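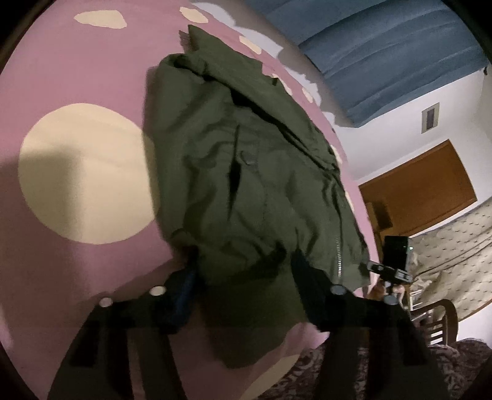
August 2019, coats

Started on the hall closet after lunch. The olive jacket came out first and I still don't know what to do with it. The zipper is fine and so is the snap by the pocket. I wore it maybe four times last winter. Saskia says give it away. I put it back on a hanger for now. Found a Vitska receipt and 8 dollars in the gray coat. Two bags for donation by the door. Shoes tomorrow, then call Sânziana about the boots.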